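Home Guides Robot Arms Soft Goods Safety Forum Contact

How to Set Working Rules for a Two-Arm Robot That Handles Clothes on a Couch

By Dayana Huerta

These rules cover a two-arm setup with parallel grippers and a camera at each wrist, used in a living room or a room furnished like one. They were written after our group at Pridska had gone through 2,077 clothing runs and found that most of the bad ones had the same few causes. None of the rules need special equipment. They replace our older sheet, which was written for hard objects on a table.

Before you start

Read the manual for your arms first. If it gives a lower speed or a smaller force than anything on your own sheet, use the manual's figure. Print the rules on one page and keep it where the operator stands. Write the name of the person who can stop the arms at the top of the page. One name is enough, and it changes when the shift changes.

Step 1. Check the room

Walk the whole reach of both arms with the power off. Look for plants, lamps, low furniture, curtain cords and anything hanging that a finger could hook. Mark the reach on the floor with tape. On carpet, use tape that comes up clean, and check it every morning for curled ends.

Clothes hanging over the back or arm of a sofa count as part of the work area, even if they are not part of the task. Either move them or list them on the run sheet. Do the same with loose cushions.

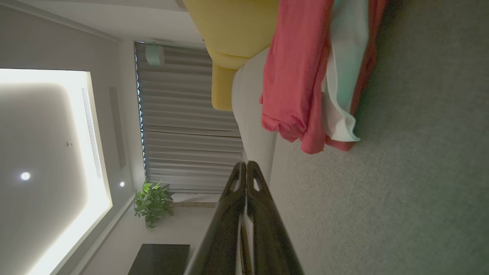 Lefteris Alexiou wrote in to say that taping the floor is fine until a visitor decides the tape is decoration, and that he would put a chair or a folding barrier on the line and make the tape the backup. We have since added a barrier as an option. If you use one, keep it out of the arms' reach too.

Step 2. Check the arms

Do these in order, with the arms at rest:

1. Press the stop button and confirm that both arms stop taking commands. Reset.
2. Open and close each gripper once with nothing between the fingers.
3. Run a cloth over the finger tips. If it snags, file or replace the tip.
4. Follow each cable from the wrist camera back along the arm. It should have enough slack for a full turn of the wrist and no loop large enough to catch a sleeve.
5. Look at the status lights and write down their color.

Item 4 is the one people skip. Of the runs we had to throw out, 90 involved a cable that had come free of its clip or pulled at its connector.

Step 3. Set the contact rules

A couch seat gives when you press on it, so a height limit set on a table will not carry over. Set the lowest allowed height again for every seat, with the fingers closed, and save it under the name of that seat. Do not reuse a limit from a different couch.

Only one gripper may press down at a time. The other one waits clear of the seat until the first has let go or has a firm hold. If the task needs both hands on the same garment, start with the second gripper open and bring it in slowly.

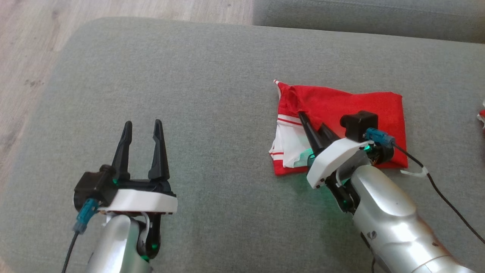
Keep speed at 30 percent or less whenever a finger tip is close to the fabric. Above the garment, with nothing held, you can use the normal limit for your arms. Never drag a closed gripper across upholstery to straighten a piece of cloth. Lift, move over and set down.

Step 4. Set the garment rules

Empty the pockets. Take out pins and badges, and tie or remove drawstrings. Put down only the garments named on the run sheet, and leave space between them at the start.

Mesh needs its own rule. A pointed finger can go through the holes and stay there when the arm lifts. Grip mesh at a hem, a collar or a trim band where the cloth is doubled. If a tip does go through, stop both arms and free it by hand with the power off.

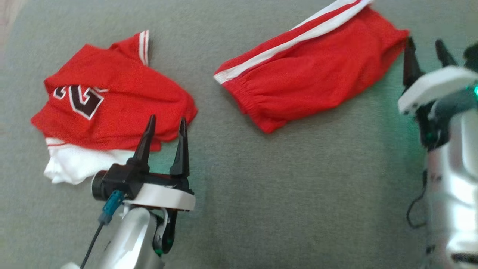 Shorts and trousers are easier to hold at the waist or hem than in the middle of the leg. Elastic is a special case, as it stores a pull and lets go all at once. Stretch it slowly and keep faces back from the seat while you do.

Step 5. Log every stop

Write down the time, the garment, which arm was moving and who pressed stop. Two lines will do. Do not restart until the entry is made. Graça Mendes reads our log each Sunday and changes the sheet if the same cause shows up more than twice.

Review the full set of rules whenever you change fingers, cameras or furniture. The last change to this sheet was in July, when the mesh rule was added.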